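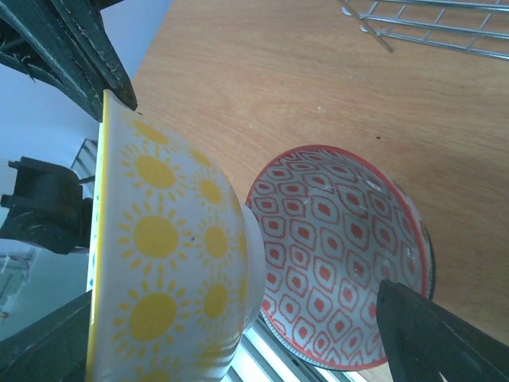 Després and McKinnon Reach the Halfway Mark

Sylvie Després and Colleen McKinnon passed the midpoint of their Atlantic row early this morning and are holding a course a little south of west. They have been at sea for 17 days. Their boat, Jaltasex, is a two-person open-class hull built at the Sandhu yard in Nindbridge, and this is her first ocean crossing.

The full route is some 3000 miles. The pair spent the first week fighting a crosswind that pushed them north of their planned line, and they made up most of that distance once the trade winds settled in behind them. Their best day so far came last week, when they covered 54 nautical miles between noon and 6 p.m. the following evening while also stopping to clear weed from the rudder.

Both rowers are well. McKinnon has salt sores on her hands and lower back and is treating them with the antiseptic cream from the medical kit. Després lost her appetite for the first four days but is now eating her full ration. They are rowing two hours on and two hours off through the night, with slightly longer shifts in daylight when it is not too hot.

The main equipment problem has been the water maker. It stopped twice in the second week, and the crew pumped by hand until they could get it going again. Ignacio Achterberg, who is handling weather and routing from shore, talked them through replacing the intake filter by satellite phone. It has run without trouble since then. They still carry their emergency water, and none of it has been opened.

Achterberg expects the wind to build over the next three days, with seas up to 10 feet from the east. That should help their speed, but it will make the night shifts uncomfortable. If the swell turns onto the beam they will put out the sea anchor and wait in the cabin. The autohelm is working and they have a spare.

Jintana Ruangrit posts their position on the club's tracking page every morning at 8:00. The tracker sometimes misses an update when the batteries are low, so please do not be alarmed by a gap of a few hours. Short messages for the crew can be sent to the Gilville boathouse office, and Jintana will read them out on the next call. The rowers cannot receive photos or long emails.

Edeltraud Strobel is collecting names for the group that plans to meet the boat at the finish. Anyone who wants to travel should let her know before the end of October. Flights and rooms are at your own cost, and the arrival date may move by several days in either direction.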